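right. moving out of the Bamville flat, day 2. thread because I need to moan somewhere

Salma Samir (saint) has lent me her spare room at the other end until the Hundwood place is ready. which was meant to be December. we are well past December

so far: kitchen done, bathroom done, books done. hall cupboard I have shut the door on and walked away

van is booked with Przemysław's cousin, 15 quid an hour plus petrol. he says two trips. I say three. Przemysław says I own too many saucepans

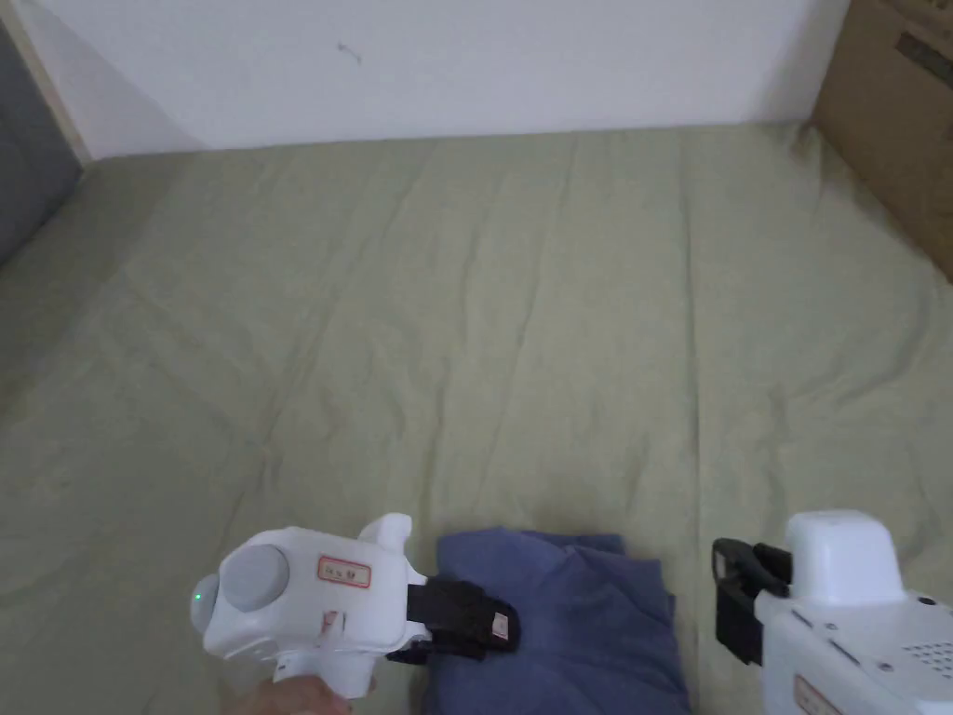
Bedroom next and I've left it till last like an idiot. Clothes, bedding, the drawer of cables, the lot. Plan is everything goes via the bed, gets folded there, then into a box, no piles on the floor this time. Green sheet stays on till the very end, creases and all, not ironing a sheet I'm about to strip. Dark blue thing folded, one cardboard box up by the wall, so technically I have started. Also need to do something about that little scuff on the wall before the inventory woman comes. Does the sponge thing work on matt paint or does it just leave a shiny patch?? asking for my deposit

three people have now said toothpaste. I am not putting toothpaste on the wall Hubert

rule I made up this morning: if I haven't worn it in 15 months it goes to the charity shop. have already broken it for one coat and a pair of boots. they were expensive shut up

found: two odd gloves, a birthday card I never posted (sorry Shaimaa), the good scissors. THE GOOD SCISSORS. bought new ones last week obviously

tip from Shaimaa for anyone doing same: roll the jumpers, fold the shirts, and put the sheets you'll need first night in a bag on there own. not in a box. you will never find the box

deposit is 1,427 btw so yes I do care about one small mark

ok tea then wardrobe. if anyone near Bamville has spare boxes, medium not massive, shout. can collect before six

update: Kohei has boxes!! Also has a tape gun. might marry him. right, wardrobe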